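### 4.2 Recovering from small changes in layout

The first experiment left us with a question we were keen to answer: how much of the policy's skill depends on the cell looking exactly as it did in training? Both arms share one tabletop in the Grondale cell, and the blue tray is always within the right arm's reach (Fig. 3). We trained on 500 demonstrations, all collected with the same patterned tablecloth and the same illustrated walls. A busy background like this is a hard test for a vision-based policy, and we were delighted by how little it seemed to mind.
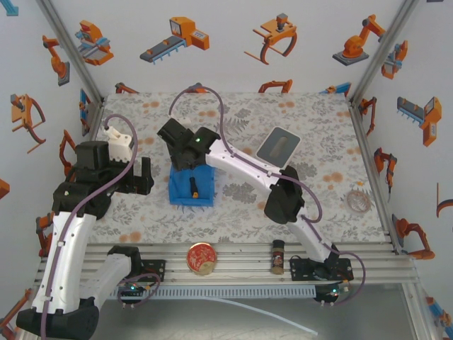 **Figure 3.** Two-arm cell with the right gripper over the blue tray.

For each trial we moved the tray and the nearby objects by hand, within limits drawn up by Roel Geerts, and then let the policy run for 40 seconds without help. The baseline was the Beklow controller from Section 3, given the same starting layouts. Neither method was told where the tray had gone.

Our policy finished 51 more trials than the baseline over the full set. What pleased us most was the way it got there. When a first approach came in too far to one side, the gripper would lift, shift and try again — a behaviour we had never scripted and which is rare in the demonstrations. The baseline tended to close its jaws at the old position and carry on.

The approach pose matters a great deal here. With the gripper pointing down at the tray, its own body can hide much of what it is reaching for (Fig. 4), so the policy has to rely on what it saw a moment earlier. Cutting the image history from 2 seconds to a single image removed most of the retries.
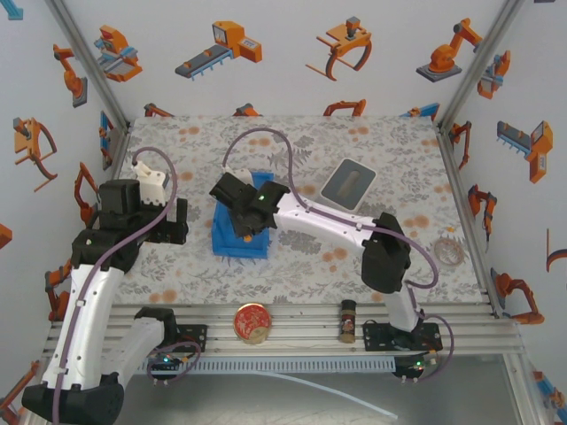
**Figure 4.** Right gripper above the tray, with a tiny orange object just showing beneath its lower edge.

Failures were mostly of one kind. If the tray was turned sharply, the arm reached the correct spot but kept its old wrist angle. Adding turned layouts to the training set is an obvious next step, and we return to it in Section 5 with the Ollham data.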